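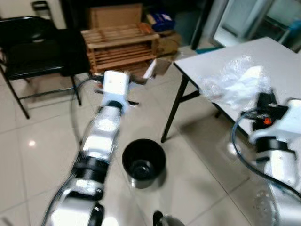 Section 7. When an arm lets go, or won't

7.1 What this section covers

The Merketti two-arm sorting cell picks household rubbish off a table and puts it in a bin. On most passes it does exactly that. This section is for the other passes, when an arm stops with something in its fingers, drops it halfway, or closes firmly on a piece of air and carries the air to the bin with great care.

The first release of this guide dealt with all of it in one line: "If a fault occurs, clear the fault." Radomir Vukčević wrote that line and has asked to be named here, by way of penance. The present text is from December 2020 and replaces his.

CAUTION: A stopped arm is not an off arm. After a grip fault the motors hold their position under power and will start again as soon as the fault is cleared, from this panel or from the other one. Press the red stop button before you put a hand anywhere near the fingers.

7.2 Grip fault during a carry (codes 299 and 300)

Code 299 means the fingers have closed further than the object should allow. The item has slipped, squashed or gone. Code 300 means the fingers were told to open and haven't. The codes sit next to each other in the list and call for opposite treatment, for which we can offer no defence.

1. Press the red stop button. Wait for the tone to finish. It is a long tone.
2. Read the code on the panel and write it down. The panel forgets it at the next restart.
3. Stand to the side of the arm, outside the floor line, and look at the fingers.
4. For code 299, find the dropped item and put it back on the table by hand. Don't offer it to the gripper.
5. For code 300, support the item with one hand and turn the manual release a quarter turn with the other. Never pull the item. It will come out eventually, and so will the finger.
6. Check that the gripper cable still has slack and hasn't wound itself round a joint.
7. Leave the area, release the stop button and choose RETURN HOME. Choose RESUME only after the arm has reached home.

NOTE: RESUME straight after a code 299 sends the arm off to finish delivering whatever it thinks it is carrying. It does no harm, but it is sad to watch.

7.3 Finger sleeves

Sleeves give the fingers their grip and are the usual cause of code 299. Look at them at the start of every shift with the fingers fully open.
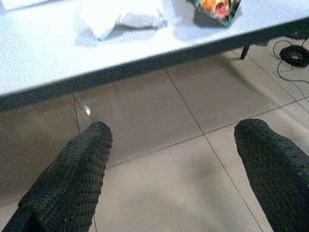 Ankica Yordanov objects that "every shift" is optimistic, and that at the Lulton site the sleeves were looked at in September and then again when things began landing on people's shoes. She would like it made plain that a worn sleeve gives no warning on the panel at all. It is now made plain.

1. Press the stop button and fit the lock pin.
2. Run a thumb along the inner face of each sleeve. If it feels smooth, change it.
3. Roll the old sleeve off from the tip. Don't cut it. The finger underneath marks easily and costs a good deal more than the sleeve.
4. Roll on the new one until it meets the stop ring. Change both fingers of a gripper together.
5. Enter the change in the sleeve log. Sleeves are good for roughly 2000 picks, fewer if your rubbish is greasy.

7.4 Film and clear bags

Clear plastic is the cell's natural enemy. It looks like table to the depth sensor, and a loose end can drape over a joint and be taken for a tour of the workspace.

1. Set grip force to 70 per cent for bags. Full force splits them.
2. Keep bags apart from each other on the table where you can.
3. If film catches on a joint, stop the cell and unwind it by hand. Don't run the arm backwards to shake it off. Vasilis Golob tried this at Cerkisura and we now stock more cable clips.

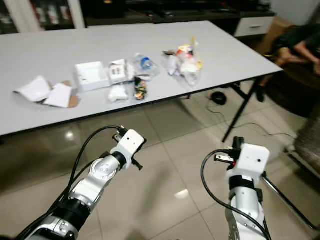 Fig. 7-3. Mixed load on the table, with bagged items among the loose ones.

4. After any film fault, run one empty cycle at slow speed before you go back to normal work.

If the same code comes up again within the hour, fit the lock pin, leave the cell stopped and ring Trajkovski service. Have the code ready (see step 2 of 7.2).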